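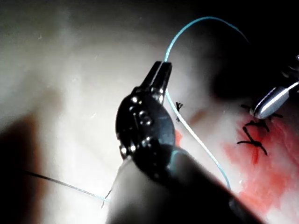 A needle driver holds blue suture thread over the tissue, with knots already tied to its right.

The slow part is the thread

Print this article
E-mail this article

Bożena Jabłońska keeps two windows open on her desk in Plidosville. One shows the tissue as the instruments see it. The other shows a grey line on a plain background, with a row of numbers beside it that changes as the line moves. The line is what her software believes the thread is doing. Most of her working day goes on the difference between the two windows.

She leads the perception work at Jalix, a small firm that writes control software for surgical robots. The company does not build arms or instruments. It writes the layer that sits between the cameras and the motors, and for the past two years it has been trying to get that layer to place and tie a simple stitch with a person watching and as little steering as possible.

"People ask about the needle," she says. "The needle is rigid. Once you've found two points on it and you know its curve, you know where the rest is. Thread has no shape of its own. It takes whatever shape you left it in."

The program that follows the thread is called Tatlı. It treats the suture as a chain of 40 short links and tries to work out where each one lies in space. It is given images from a small camera near the instrument tip and from a second, fixed camera further back. The close view is good for the jaws and whatever they are gripping. It is much less good for anything behind the instrument, and a loop can easily run out of view or into a dark corner.

Glare is a constant nuisance. The tissue is pale and slightly glossy, and under a bright light parts of the thread look almost white against it. Early versions of Tatlı would follow a strand across the surface and then carry on happily along a reflection. The present version asks at every link whether the thread could bend that way, and if the answer is no it stops and marks the rest as unknown.

That marking turned out to matter more than the team expected. The planner, a separate program written at the firm's other office in Jirberg, used to receive a full thread shape whether or not Tatlı was sure of it. It would then plan a path for the second instrument through a gap that might not exist. Now it gets the shape with the doubtful links flagged, and it keeps the instruments clear of those or pauses until one of the cameras has a better look.
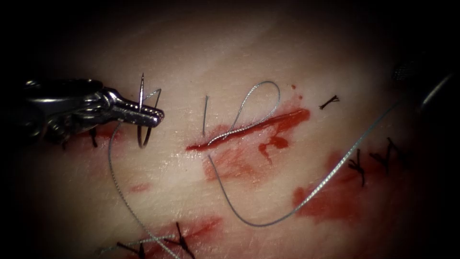 The curved needle in the jaws of the driver, left of the open incision, with a braided thread looped above it.

Old stitches cause their own trouble. A finished knot is a small black shape with short ends pointing in several directions, and to a program looking for thin lines it is full of possible starts. Blood smears lower the contrast around them. Jabłońska's group spent most of a winter on what they call the leftovers problem, and the answer they settled on is a plain one. Before each new stitch the software makes a map of everything on the pad that looks like suture and is not connected to the needle. Those pieces are then treated as scenery. They can be crossed, but they cannot be picked up.

The hard case is a live thread lying over an old knot. The map and the chain then disagree about who owns the pixels. Tatlı gives the chain priority if the thread can be seen on both sides of the crossing, and asks the operator if it can't. In the last set of bench trials it made 558 such crossings and asked for help at 146 of them.

Jabłońska thinks that figure is too high to be useful in practice, though she prefers it to the alternative. A wrong guess can mean a grasp in the wrong place or a loop pulled tight around nothing.

Speed is the other complaint. A full update of the chain takes 500 milliseconds, which is fine when the thread is lying still and poor when the needle is being drawn through. For those stretches the software falls back on following only the few links nearest the jaws, then rebuilds the rest when the instrument stops. An operator can see the pause. Some of them find it annoying, and one asked for a setting to turn it off. There isn't one.

The Jirberg office wants to move the whole calculation to faster hardware. Jabłońska would like to try fewer links first — long ones where the thread runs straight, short ones where it bends — and has a version of this running on recorded footage. It loses the cut ends more often than she would like. She plans to put it on the bench in November.

Related articles
Who checks the planner? Testing motion software at Jirberg
Two cameras or three: the argument over depth
A short history of the needle driver
Letters: what operators want from a pause button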